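Last updated in August

My neighbour Desta Alemneh swears by a weekly full change of cat litter, and the Veltitz bag swears by something called odour lock. I've been buying the stuff for two winters and I remain unconvinced by either of them. Twenty-five dollars a bag, and the granules still get kicked over the rim and onto the floorboards. High sides were meant to fix that. They haven't.

What works, as far as I can tell, is a slotted scoop, a bag and five minutes of your evening. No powder, no liner, no fancy colour-changing crystals.
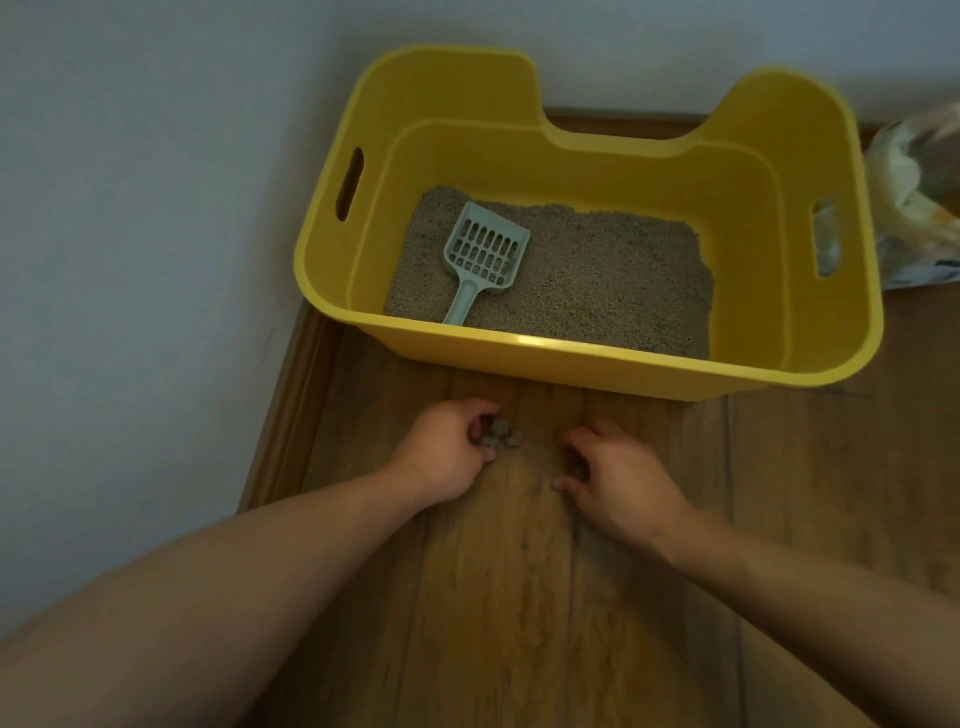
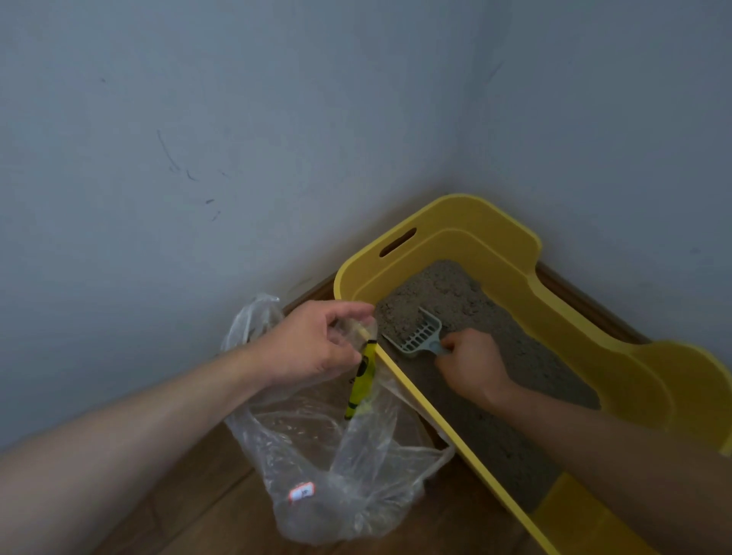
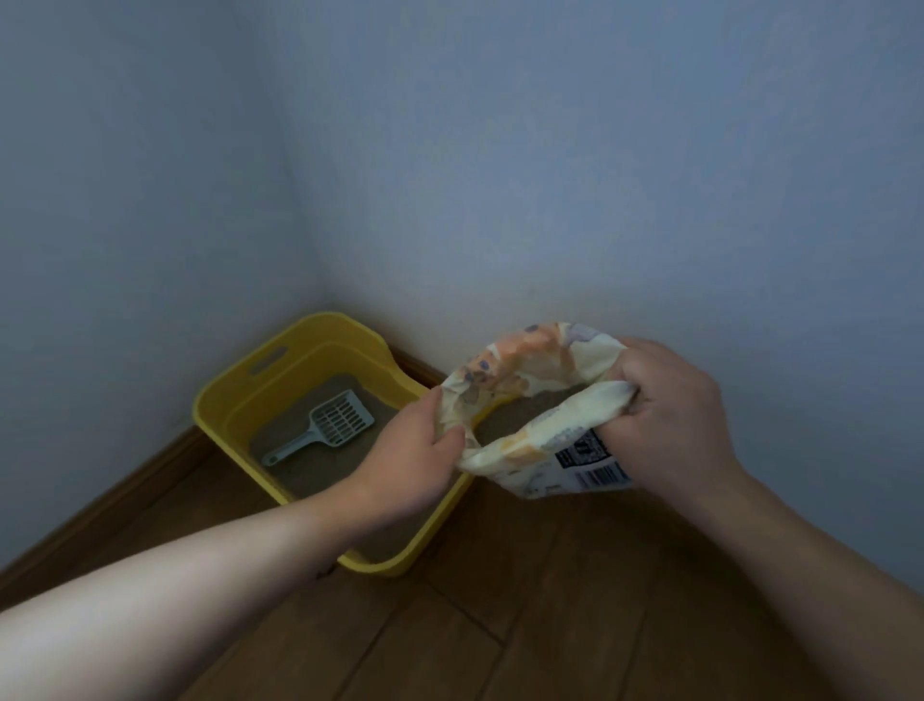
I did try the Biltov deodoriser that Wubit Araya recommended. It smelled like a taxi and the cat went behind the couch to sulk. If somebody wants to show me a proper test, with a cat who isn't on the payroll, I'll read it. Until then I'm keeping my money, and the rest of the tub is going to Desta.

5 comments · 25 shares

Sign up for the newsletter to get new posts by email.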